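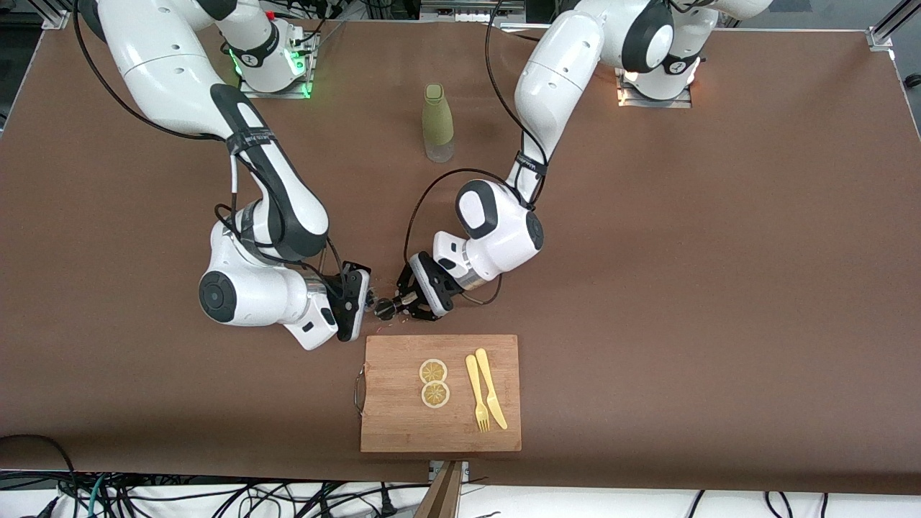 Cutting board on the big brown table

December 23, 2002

Drove to Bremville with Zinhle this morning and got the last of the presents, thank goodness. The mall lot was a zoo so we parked by the library and walked, and of course I'd left my gloves in the car! Found Mom's slippers (the blue ones, size too big, she likes them that way) and a scarf for Érica. Spent 42 dollars on wrapping stuff, which is nuts. I still have half a roll from July, when we did the shower.

Snow started on the way home. Zinhle sang the whole drive and I let her pick the station, big mistake. Soup for supper, then cards till late, and I lost three games in a row. Need to call Érica about the train tomorrow and find the good tablecloth.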